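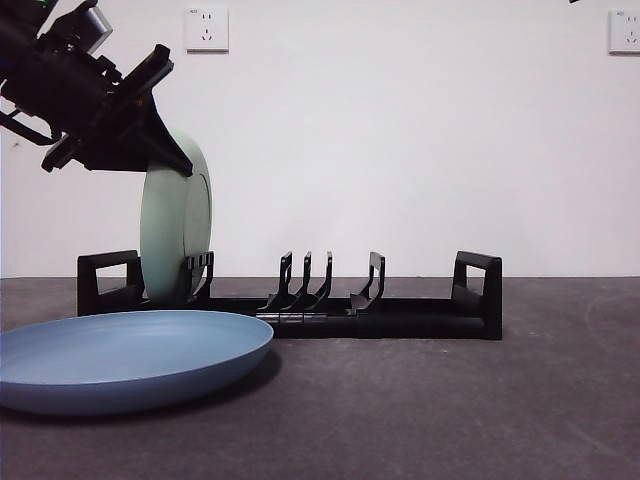
Início | Edições anteriores | Assinar | Contato

Lavar a louça com menos água

A conta de água dos moradores de Wumville subiu em novembro, e recebemos várias perguntas sobre consumo na cozinha. Yaryna Vasylenko mediu o gasto na própria casa durante 14 dias e passou os números para esta edição: 329 litros só na pia, com a torneira aberta durante o enxágue.

Na segunda quinzena ela mudou duas coisas. Passou a raspar os restos no lixo antes de molhar os pratos e a ensaboar tudo com a torneira fechada. Os copos vão primeiro, depois os talheres, os pratos e, por último, as panelas. Panela com comida grudada fica de molho com um pouco de água quente e detergente — esfregar a seco risca o fundo.

Para secar, o escorredor resolve. Pratos em pé, com espaço entre um e outro, secam sem pano. A bandeja de baixo deve ser esvaziada todo dia e lavada com vinagre uma vez por semana.

Quem quiser anotar o próprio consumo pode pedir a tabela a Everett Greenberg, na redação. Os resultados recebidos saem na próxima edição, junto com a resposta às cartas sobre vazamento em válvula de descarga.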